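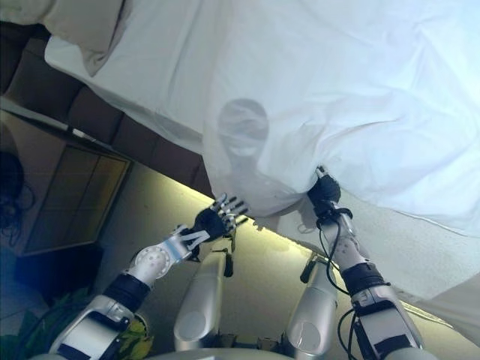
# Bed Linen and Bed-Making: Frequently Asked Questions

Kastano Residences provides bed linen for every furnished room. The following answers apply to all residents of the Pridlow and Geddes buildings. Questions not covered on this page may be sent to the Linen Office at extension 387.

## Supply and exchange

**What linen is provided with my room?**
Each bed is supplied with one flat sheet, one fitted sheet, and one pillowcase per pillow. Blankets are issued on request between October and April. Mattress protectors remain on the bed at all times and are changed by the housekeeping staff.

**How often may I exchange my sheets?**
Sheets may be exchanged once a week at the linen counter on the ground floor of the Geddes building. The counter opens at 8 a.m. and closes at 11 a.m. Used linen must be handed in before clean linen is issued.

**May I use my own sheets?**
Yes. Personal sheets must not be placed in the exchange carts. The Residences cannot trace personal items once they have entered the general wash.

## Making the bed

**Is there a recommended way to put on a flat sheet?**
Remove the pillows or move them to one end of the bed. Unfold the sheet lengthwise, place the wider hem at the head, and let an equal amount hang on each side. Tuck in the foot first and then fold the corners. Creases can be drawn out by pulling gently on the hem, a short section at a time. Please do not pull on a single corner, as this strains the stitching.

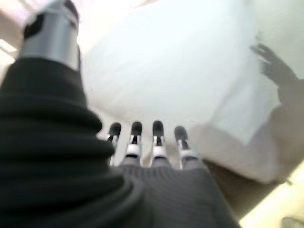
Prys Dafis writes that on the narrower Pridlow beds it is easier to tuck in the wall side before the foot, and asks whether this is acceptable. It is. Residents may follow any order that leaves the sheet flat and clear of the floor.

**May I move the bed away from the wall to make it?**
Beds without attached headboards may be moved, provided they are lifted and not dragged. Upholstered panels should not be used as handles. If a panel has come loose, report it on Form 892 and leave it in place.

**How should upholstered surfaces be cleaned?**
Use a soft, dry brush along the seams. Stains should be reported and not treated with household products, including Lurow spray.
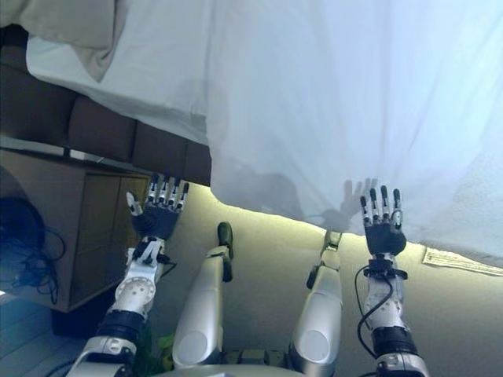
*White sheet above a brown upholstered panel, with a cream pillow or cushion at upper left.*

## Loss and damage

**What happens if a sheet is torn or stained?**
Return it with your usual exchange and inform the counter staff. Ordinary wear is not charged.

**When must linen be returned at the end of my stay?**
All linen must be returned by 11 a.m. on the day of departure. A charge of $20 applies to each missing sheet.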